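Notes – planning talk, Braleo meetup, February 26, 2019

Slide 1. Say who I am, skip the company bit. Ask who has shipped a planner that they didn't later switch off for half the moves. Wait for hands.

Slide 2. The claim we were sold: give Guston a goal and it finds the path. Fine in simulation. Two arms over one table is where I stopped believing the brochure.

Slide 3. Numbers. 300 bowl-stacking runs in January, 220 finished without a person stepping in. Of the failures, 24 were grasp errors. Most of the rest were planning time-outs, and those never show up in anyone's demo video. Go slowly here, people will want to write it down.

Slide 4. Why bowls are nasty. The rim is thin, the see-through ones confuse the depth estimate, and once they're nested the collision model treats the stack as one lump. Jisudis say their new mesh step fixes this. I've read the release note twice and still can't tell what it does.
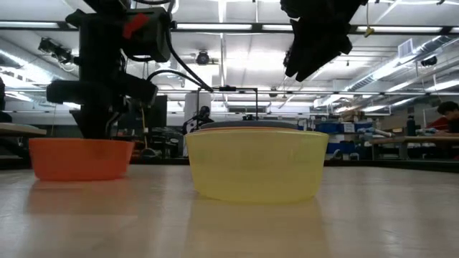
Slide 5. So we padded every obstacle by 70 mm and the time-outs got worse – of course they did, there was hardly any free space left to search. Don't get drawn into the sampling argument, leave it for questions.

Slide 6. What we run now: fixed approach poses, planner only for the long moves, Rashidi for logging. Dull, but I can read the logs. Mention the clock sync bug if there's time.

Questions. Repeat each one into the mic.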